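4. Tabletop Handling Trials in a Shared Workshop

Last updated: November

4.1 Setting and constraints

The arm described in Section 3 was assembled and commissioned at Stisbridge, a members' workshop with shared benches, a single machine room, and a small side room that can be booked by the evening. All handling trials took place in the side room. The main floor was ruled out early. Foot traffic shook the benches enough to upset the joint calibration, and the dust extractor starts without warning.

The choice of space fixed several other choices. The build had to be moved in, powered, calibrated, and cleared away within one booking, which left just over two hours of useful running time on a Wednesday evening. Any procedure that needed a permanent fixture, a marked floor, or a controlled light source was dropped from the plan. We accepted the ceiling lights as they were and did not cover the table.

The controller is Skondow, the open motion stack described in Section 2, running on a desktop machine with no changes to the planner. Grasp selection is handled by Toliver, a separate process that receives head camera images and returns a target pose, a finger opening, and an approach direction. The two communicate over a local socket. Keeping them apart costs some delay on each cycle, but it allows either one to be restarted without sending the arm back to its home position. In a workshop where the software is edited between attempts, this proved worth the cost.

4.2 Object set

We used grocery items in place of machined test pieces. Machined blocks are easy to measure and easy to replace, but they hide the faults that matter in household use. Fruit varies from piece to piece, has no flat face to align with, and rolls when touched off center. A drink can is regular in shape but reflects light and falls over if the hand brushes it on the way to something else.

The layout discussed below has an orange, an apple, and a soda can on one tabletop, with the orange as the target. The other two objects are obstacles. They were placed by hand, with no template, and their positions were allowed to differ between attempts. Toliver receives no prior layout and must locate the target each time.

Objects were not fixed to the table. Putty under the fruit was tried during commissioning and removed, as it made a poor approach look acceptable. With the putty in place, a finger could push against the orange from one side and still close on it. Without putty the same approach rolls the orange out of the grasp.

4.3 Approach and closure

Each attempt has two stages. In the first, the hand travels to a point beside or above the target and pauses. The pause lasts 900 milliseconds and gives Toliver time to take a fresh image and correct the target pose. In the second stage the hand lowers, the fingers close, and the controller watches motor current for contact. Closure stops when the current crosses a fixed threshold or when the fingers reach their mechanical limit.

The threshold was set by hand at the start of the evening. We had planned a separate value for each object class, but a single low value was kept for all fruit. A higher value left marks on the peel during commissioning and gave no clear gain in hold.

Low approaches are the harder case. The fingers must pass close to the tabletop to get around the widest part of a small round object, and an error in table height of a few millimeters is enough to cause either a scrape or a grasp that sits too high. Table height was therefore measured again after every move of the base. Skondow stores this value in its session file, and an early version of our startup script overwrote it with the default on each restart. The fault took most of one evening to find. The corrected script is listed in the appendix.

4.4 Effect of the table surface

The side room table is dark and polished. This was the least convenient feature of the setting and the one with the greatest effect on perception. Overhead lights appear in the surface as bright spots, and the arm throws a broad shadow that moves with it. Both can be mistaken for object edges by a detector tuned on matte surfaces.

Two changes were made to Toliver in response. First, small bright regions that lie within the table plane are masked before segmentation. Second, the expected shadow of the arm is projected from the joint angles and given a lower weight in the edge map. The second change relies on a rough estimate of the light positions and should be seen as a patch. It would have to be set up again in any other room — and possibly in this one if a lamp were replaced.

The detector was first trained on 2,000 images taken on a pale workbench. We kept this training set unchanged for the trials, so that any difference in behavior would come from the masking steps alone.

4.5 Hand position and clearance

Figure 7 gives two views from the trials. They are not presented as consecutive moments and should not be read as a timed sequence.
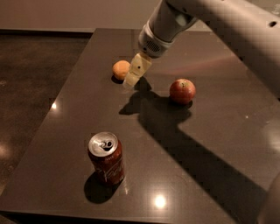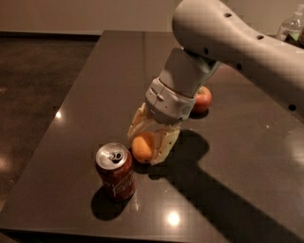
Figure 7. Head camera views of the tabletop layout. First view: the hand beside the orange, without contact. Second view: the orange between the fingers, close to the table surface, with the can to the left of the hand and the apple partly hidden behind the wrist.

4.6 Occlusion by the wrist

The second view in Figure 7 shows a limit of the single head camera. With the hand low, the wrist covers part of the apple. Toliver handles this by keeping the last full outline of each obstacle and assuming that the obstacle has not moved. The assumption is reasonable while the fingers are closing. It is weaker during the lift, when the hand or the held object could push a neighbor without the camera seeing it.

A second camera at the wrist was considered. Issa, the bracket set used for the head mount, includes a clamp that fits the forearm, but the cable would have to cross a joint with a wide range of travel. We did not find a routing that survived repeated homing, and the idea was set aside. A side camera on a tripod would be simpler to fit, though it would need its own calibration at every booking and would take time from an already short session.

Obstacle clearance is at present a fixed margin added to each outline. The margin is the same for the can and the fruit, even though the results of contact differ: a tipped can ends the attempt, while a nudged apple may only need a new pose estimate. A margin that depends on the object would allow closer approaches beside fruit. This has been written but was not enabled for the trials reported in this section.

2 comments · 7 shares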